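Keeping Cords and Chargers in Order

Most homes have more cords than anyone uses. They end up in a kitchen drawer, behind the TV or under the desk, and when one is needed it has to be pulled out of a knot. An hour or so of sorting takes care of most of it.

Start by emptying the drawer

Take everything out and lay it on a table. A light-colored surface is best, as dark cords show up against it and small adapters don't get lost. Put cords that charge something in one pile, cords that connect two devices in another, and power cords with a plug in a third. Anything you can't identify goes in a bag with the date written on it. Ours says 5/29/22. If the bag hasn't been opened in a year, take the contents to an electronics recycling point. Don't put them in the household trash.

Check each cord before it goes back. Run it through your fingers and feel for cracks, flat spots and stiff sections. Look closely at both ends, where the cord meets the plug. A cord with bare wire showing, scorch marks or a loose plug should be thrown out. Electrical tape is not a repair.

Wiping cords clean

Unplug the cord first. Wring out a cloth in warm water with a drop of dish soap, fold it over the cord and pull it along from the middle toward each end. Keep the cloth away from the metal contacts. Sticky residue from old tape or price labels comes off with a little rubbing alcohol on a cotton pad. Let everything air dry before plugging it in again.

Lint in a phone's charging port is a common reason for a charger that "doesn't work." Turn the phone off and lift the lint out gently with a wooden toothpick. Don't use a pin or a paper clip.

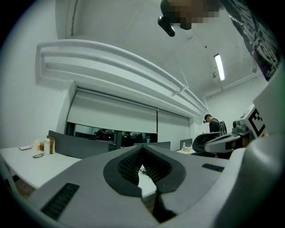
A short cable is easier to keep tidy on a tabletop.

Coiling without kinks

Don't wrap a cord around your hand and elbow. It puts a twist in every turn, and the cord will fight you the next time you use it. Make loose loops, about as wide as a saucer for a phone cord and as wide as a dinner plate for an extension cord. Let the cord fall the way it wants to. If it starts to form a figure eight, roll it slightly between thumb and finger until the loop lies flat.

Fasten the coil with a hook-and-loop strip, a twist tie from a bread bag or a strip of cloth. Rubber bands dry out and stick to the cord, especially in a warm cupboard. Toilet paper tubes work for thin cords, and you can write on the outside what is in them.

Labels

A bread bag clip makes a good label for the power strip. Write "lamp" or "printer" on it with a permanent marker and snap it over the cord close to the plug. Masking tape folded into a small flag does the same job, though it needs replacing now and then.

Reader Nanna Oddsson marks her family's phone cords with nail polish, a different color for each person. Two thin coats, dried overnight, last longer than one thick one. Keep the polish on the plastic part.

Where to store them

A shallow drawer with dividers is better than a deep box. Cut-down cereal boxes will do for dividers. Keep cords away from the stove, the radiator and the cabinet under the sink. Extension cords for the yard can hang on a wide hook in the garage. A nail is too narrow and leaves a sharp bend in the cord.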